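Section 3: Setting Up Your Juler Fish Finder for Its First Day on the Water

This is the fun part! With the unit mounted and wired, you're a few minutes away from seeing what's under the boat.

1. Switch on the unit and hold MENU until the start page opens.
2. Choose your water type. Pick Brackish for tidal creeks and river mouths.
3. Set the transducer depth. Measure from the waterline, not from the deck.
4. Leave sensitivity on Auto for your first trip — it does a lovely job in murky water.

Note: If you fish rivers after heavy rain, turn Surface Filter to 2. You'll lose a little detail near the top and gain a much cleaner view of the bottom. 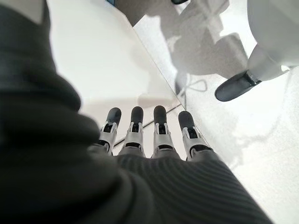
Four fingers with rounded black tips.

5. Idle over a spot where you already know the depth and compare the reading. If it's out, go to Setup, then Offset, and adjust.
6. Mark your first waypoint by pressing MARK twice. The unit holds 148, so go ahead and save every snag and drop-off you like!

Caution: Never run the transducer out of the water for more than 12 seconds. Turn sonar off before you put the boat on the trailer.

For side view and trolling settings, go on to Section 4. Side view is great along weedy banks, so do give it a try.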